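렐라리 공동구매 모임 3월 정기회의록

시작 오후 7시, 장소 플레누도 2층 모임방
안건: 과일 공동구매 주문 방식, 배송 업체, 회비

1. 지난 주문 정산
2월 주문은 47가구가 참여했다. 미수금은 2건이며 이달 안에 입금받기로 했다. 아보카도는 낱개 주문이 가장 많았고, 익은 정도가 고르지 않다는 의견이 접수되었다.
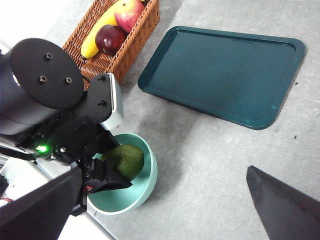
한 회원은 바로 먹을 것과 며칠 둘 것을 주문서에서 나누어 받자고 했다. 구분란을 추가하기로 하고, 다음 주문부터 적용한다. 감귤과 사과 주문란은 그대로 둔다.

2. 배송 업체
현재 업체인 폼로우와 스키너의 견적을 비교했다. 스키너가 상자당 단가는 낮으나 최소 주문량이 20상자이다. 여름에는 주문이 줄어 이 수량을 채우기 어렵다는 지적이 있었다. 폼로우와 계약을 유지하되 하반기에 다시 논의한다.

3. 수령과 반품
껍질 색만으로 상한 과일을 가리기 어렵다는 문의가 이어졌다. 반품은 수령 다음 날 정오까지 접수하고, 자른 과일도 사진이 있으면 받는다. 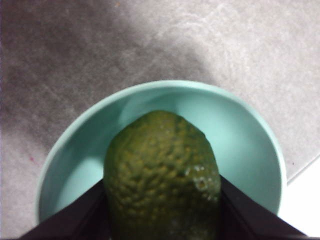 다음 날 정오는 퇴근이 늦은 회원에게 너무 빠르다는 반대 의견이 나왔다. 접수 마감을 다음 날 저녁 9시로 고쳐 의결했다.

4. 회비
현행 유지. 이의 없음.

다음 회의는 4월, 같은 장소에서 연다. 주문서 양식은 그 전에 게시판에 올린다.
오후 8시 20분 폐회.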